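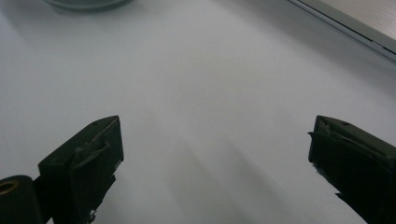 Figure 4. Pale tabletop, smooth surface.

Section 7: Setting Up and Caring for Your Palo Table

Read this section before you fit the legs. The Palo table from Unirex comes in one carton with the top, four legs, a bag of bolts and a hex key. Keep the carton until the table is standing and you have checked every part.

Fitting the legs

1. Lay a blanket on the floor and place the top on it, face down.
2. Set one leg in each corner bracket. The foot must point up.
3. Start both bolts in each bracket by hand. Do not tighten them yet.
4. When all the legs are in place, tighten the bolts a quarter turn at a time, moving from corner to corner.
5. With a second person, lift the table and turn it over. Do not roll it onto its legs.

CAUTION: The top weighs 29 pounds. Lift it by the long sides.

Leveling

1. Put the table where you plan to use it.
2. Press on each corner. If the table rocks, turn the foot at the low corner to the left until it touches the floor.
3. Check again after 2 days of use. New bolts can settle, and you may need to tighten them once more.
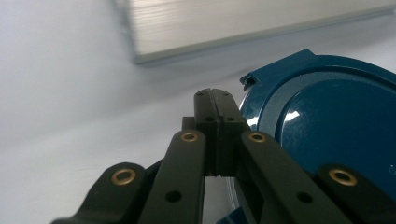

Wipe the top with a soft damp cloth at the end of each day, then dry it. For grease, add a drop of dish soap to the water. Ink and food coloring should be cleaned up right away.

Do not use scouring powder, steel wool or bleach. These dull the finish and the damage is not covered by the warranty.

NOTE: Place a mat under hot dishes. If you have the Seo leaf kit, clean along the joint with a dry brush before closing the leaf.

Replacement parts

Feet, bolts and brackets can be ordered from the Stastbridge parts desk. Have the model number ready. It is printed on the label under the top, next to the left rear bracket. Tables made before 17 April 2019 use the older foot with the narrow thread, so check the label before ordering.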